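Papers > Phones and add-ons > Cables in daily use > Section 4

4. What people told me about their charging cables

4.1 Who answered, and how

I'd planned to open this section with the bend tests, but the survey turned out to be the more interesting half of the work (and by far the more fun to do), so the survey goes first. We gave out 229 forms in Seltley, mostly at the library and the bus station, and got 200 back that I could read and use. A few of the rest were blank apart from a tick in the first box, and one had a very nice drawing of a plug on it, which I've kept but haven't coded.

The form was one side of paper. I asked what phone cable people used most, where it lived, how they had come by it, and what state it was in. Then there was an open box at the bottom headed "Anything else about your cable?" I nearly cut that box to save space. I'm very glad I didn't! People wrote up the margins and over onto the back, and most of what follows comes from there.

I should say that Seltley isn't the whole country. It's a smallish town with two phone shops and a market stall that sells cables out of a tub, and I think the tub matters a good deal to the results. Someone in a bigger place, or someone who orders everything online, may well buy in a different way.

4.2 The good cable and the other ones

Nearly everybody sorts their cables into ranks, even those who said they hadn't given it any thought. There's a good cable, usually the one that came with a phone (not always the current phone), and it lives by the bed or wherever the phone spends the night. Then there are the others, which live in the car, in a coat, in a desk drawer at work, and those are allowed to be bad. People will put up with astonishing things from a car cable. They hold it at an angle, they wedge it with a folded receipt, they know which way up it has to go even when the plug is supposed to work both ways.

I hadn't expected the good cable to be the one that wears out, but of course it's the one that gets used. The damage people described was nearly always at the phone end, in the first bit behind the plug, and it fits with how they said they used the phone while it was charging: lying down, with the cable bent hard against a pillow or a chest. My first draft of the form didn't ask about lying down at all. I added it after trying the questions out on my own family, who all did it, and so do I.

4.3 Paying more

The two branded cables that came up most were the Rewi, which has a woven cover, and the Jatex, which is the plain rubbery one from the stall. I'd assumed before we began that people bought the Rewi for the weave. Some did. A larger share said they'd bought it for the length, and the weave hardly came into it, or they'd found it picked up fluff and would sooner be without. Length was a far stronger pull than I'd allowed for in the price model in Section 3, and I've gone back and marked the places where I think the model is wrong.

Jatex owners were a cheerful lot. They knew the cable was cheap, they expected it to go, and they often bought 2 at once, so the second one was sitting ready in a drawer. You could argue that this makes the cheap cable the dearer one over time, and I started out arguing exactly that. I've since softened. If you count the mornings with a flat phone as a cost, then the spare in the drawer is worth something, and the person with one expensive cable and no spare is in a worse spot on the day it fails.

Figure 2. CPU socket and gripper.
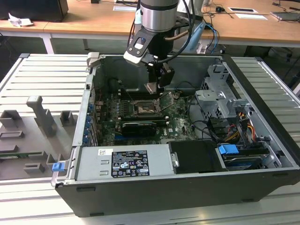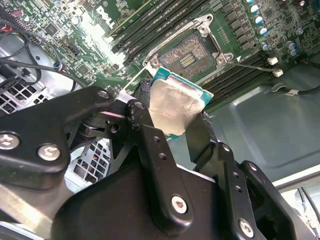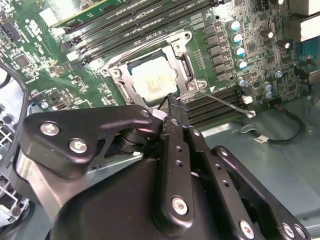
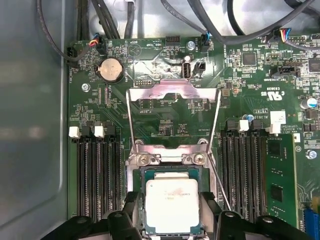
Back to the drawer, though, as it caused me the most trouble in the coding. A lot of people couldn't say how many cables they owned and gave a range, or wrote "loads". I treated "loads" as missing. One reader of an earlier draft thought I should have put it in the top band, and there's a case for that, but a person with four cables in a small drawer may well feel they have loads, so I've left it out and said so in the notes to the table.

The other awkward group was people who don't throw broken cables away. They know the cable doesn't work, they put it back, and some months later they take it out and try it again. I've counted these as owned but not in use. Quite a few said they'd recycle them if they knew where, and the Endasia shop does have a bin for small electricals just inside the door, but hardly anyone on the forms mentioned it, even those who had bought their cable there. I went in and looked for the bin myself, and it took me a while to find it behind the umbrella stand.

4.4 What I carried into the bend tests

After reading the forms I changed the bend rig. The first version pulled the cable straight back over the plug, which is how the shop packaging talks about strength, and it isn't what people do in bed. The new one presses the plug end sideways against a padded board and then lets go, and does that in sets of 100 with a check for charge after each set. The padding is a cut-down pillow. Results from the old version are in the appendix for anyone who wants them, and Section 5 uses the new one throughout.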